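Monday, 7:40 a.m.
By Tirta Ismail

The tray has to stay on the table

In our house there is a small war about the tray. I am on the side of the tray, and I want to explain why, for I believe many families have the same war and the wrong side is winning.

A tray, for me, is a place for things which are not finished. You come home with your hands full. There is a can that you will open tonight, there is a box that must go to your sister, there is something you borrowed and did not return. None of these things has arrived at its home yet. If you put them in the drawer, they are tidy, but you will forget them. I once kept a library card in a drawer for 14 months and paid for a new one in the meantime.

The people who write about tidying do not like this. I have read the Zoslow guide, which a colleague gave me with very good intentions, and it says that a surface should be clear by the end of each day. The drawer is the hero of that book. I tried it for one winter. Every evening I closed everything away, and every morning I opened every drawer again to find what I had closed. My table was beautiful and I was late for work.

I do not say that drawers are bad. I say that a drawer is for things you have already decided about, like scissors, batteries and the good napkins. The tray is for things that still ask you a question. When both stand on the same table, with the drawers behind and the tray in front, you have a complete system, and it costs very little. 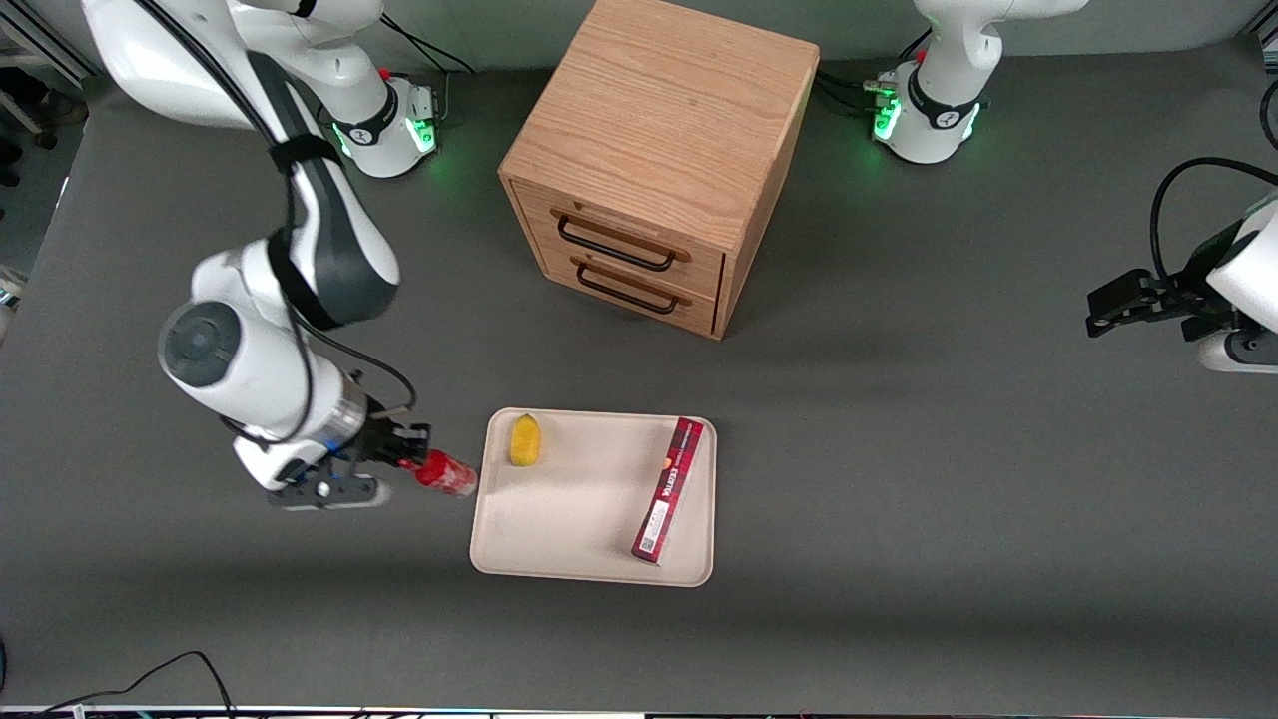 A cheap tray is enough, and plastic is better than people think. It is light, you can wash it in the sink, and a low edge stops the round things from rolling to the floor. Pale colors are the best choice, as you see at once what is lying there. A red can on cream plastic cannot hide from you. I had before a dark tray with a pattern of leaves, a present, and I lost keys on it while looking directly at them.

Athumani wrote to me, after I complained about this subject the first time, that a tray is only a drawer without shame. In his experience it fills until it becomes a second table on top of the first one, and then somebody buys another tray. He finished by asking how many trays I own now - a fair question, and I answered him that I own two.

He is right that a tray can go bad. It happens when nobody has the duty to empty it. In our house the rule is that the tray is emptied before breakfast on Monday, and what has stayed there two weeks must be used, given away or put in the drawer. It takes a few minutes. My son complains every time, but he does it, and he has found there his own train ticket and a birthday card with money inside.

What I cannot accept is the idea that a home should look as if no one is in the middle of anything. We are always in the middle of something. A long box lying crooked across the tray does not disturb me. It tells me that someone still has to do something with it, and usually I know who.

My wife still prefers the drawers. She puts the mail in the top one, I take it out again and lay it on the tray, and we have done this for many years without one serious argument.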